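Minutes of the August meeting - review of the Firkik two-arm folding kit
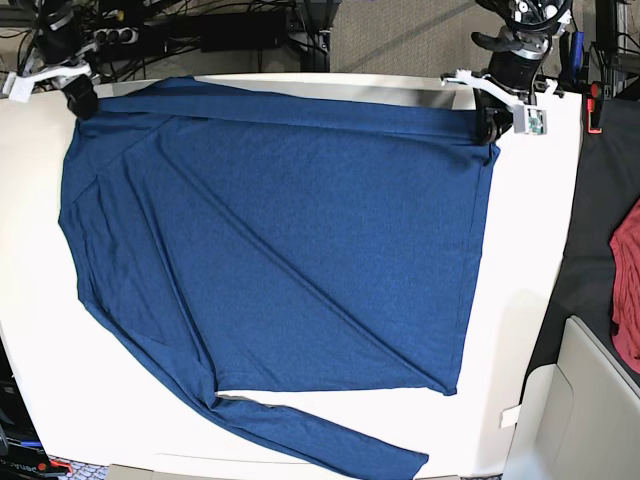

Palomino Garment Reuse - Sorting and Folding Group

Sunday, start 1415. Chair: Crisóforo Figueroa. Quorum reached.

1. Minutes of the last meeting
Approved with one correction: the spare hangers go to the Huditz store, not to Sirkberg.

2. Firkik kit, trial review
This took most of the afternoon, and happily so! Crisóforo opened by saying he had come into the trial expecting very little and was now the one who had to be told to go home at closing time. The kit on offer is two arms with grippers, the mounts, the control software and a year of remote help. The table is ours to supply.

Long sleeves were the big topic. The group had asked Firkik for a demonstration on knit tops, because knits are most of what comes through our door and they never lie the same way twice. The blue long-sleeve shirt on the white table is the kind of thing we mean: one gripper on each end of the folded band along the top, the body spread out pretty smoothly, and one sleeve still trailing off by itself toward the near side. Several people said they could watch this part all day. The way the two arms work as a pair on a soft piece of cloth was the thing everybody wanted to talk about.

Points raised in discussion:

Quality of fold. Good on T-shirts and sweatshirts. Long sleeves are more mixed. A sleeve left out at the start can end up in a lump under the second fold, and creases across the body tend to stay in. The members who do the shelves said they would be glad to put most of the shirts straight out, with a quick pat by hand for the rest.

Speed. Slower than our best folders, and the group was relaxed about this. The kit can be left with a bin of up to 200 items while people get on with mending and pricing, and that is where the time comes back to us.

Teaching new folds. Much easier than expected. Two members who had never touched anything like it had a towel fold going before the coffee break (big cheer). Firkik says a new garment type needs 15 good demonstrations to start with, and more if the fabric is slippery.

Table surface. Agreed that plain white works well for us. Dark shirts show up clearly on it, and it's easy to wipe down. Question for Firkik about white and cream items, which have not been tried yet. Somebody suggested a dark cloth that can be thrown over the table and taken off again. To be tested.

Cables and floor space. The power strips need a proper home before we run the kit during open hours. Crisóforo would like them raised off the floor, with a marked line for visitors to stand behind.

Buttons and zippers. Not part of the offer. Firkik was clear about this from the start, which the group appreciated. Button shirts stay on the hand tables.

3. Cost
The offer as it stands is 3730 for the year, delivery included. Replacement finger pads are extra. The group felt this was fair for what it does, but would like to see the pads included for the first year and the price held if Huditz takes a second kit. There was also a question about who pays for shipping if an arm has to go back for repair. The written offer doesn't say.

4. Decisions
Agreed, with one abstention, to recommend the kit for the Palomino site.
Agreed to ask for a longer trial on long sleeves before anything is signed for Huditz.

5. Actions
Crisóforo: write to Firkik about finger pads, repair shipping and the second-kit price.
Palomino team: put together a mixed bin of light-colored knits and try the dark cloth.
Huditz team: measure the back room, including the doorway.
Sirkberg team: send over the old folding boards so hand folds and kit folds come out the same size.

6. Any other business
The label printer is jamming again. Please stop feeding it the thick card stock.
Request for more people to come and see the kit running. Bring a sweater!

Next meeting same time, at Sirkberg. Use the side entrance.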